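4.3 Preparing the table and the hand-held gripper

Read this section before the first recording of each shift. It applies to the Barnska hand-held gripper and to any table used with it. Rules for the fixed arm are in Section 6.

1. Clear the table of everything that isn't on the task sheet. Cups, phones and tape rolls left at the side tend to end up in the recordings.

2. Wipe the tabletop with a dry cloth. Do not use spray cleaner while the gripper is on the table.

3. Check both finger pads. Light dust and scuffs are acceptable. Replace a pad if it is torn, lifting at a corner, or worn smooth.

4. Check the finger screws with the supplied driver. Tighten until snug and stop there.

CAUTION: Do not use thread glue on the finger screws. The fingers must come off for pad changes.

5. Open and close the gripper fully 7 times. If it sticks or clicks, tag it and take another one from the rack.

6. Set out the objects on the task sheet. Keep them clear of cable holes and at least 70 mm from any table edge.

7. Open the fingers fully and approach the first object with both fingers in view. Hold still until the Wikach recorder beeps, then begin.

Note: Wire and mesh objects need a slower approach. Grip a basket by the rim or a corner post, never by the thin wires in the side panel, which bend and can catch the edge of a pad.

8. Log the cycle count at the end of the shift. Pads are changed at 4,000 cycles even if they look good.

Figure 4-2. Fingers open, approach to a wire mesh basket.

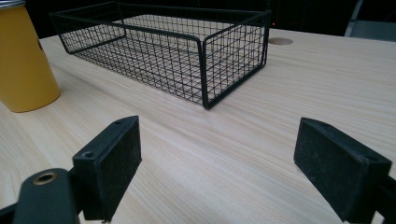 Masanobu Kinoshita asked that step 7 be read strictly: if the operator moves before the beep, the take should be thrown out and started over, even when the grasp itself is clean. He also wanted the slower approach used for anything with holes in it, colanders and racks included. Both points apply from March 4, 2020.

Note: A discarded take still counts toward the pad cycles. Enter it in the log with the letter D.

9. Return the gripper to the rack with its fingers closed. See Section 4.4 for charging.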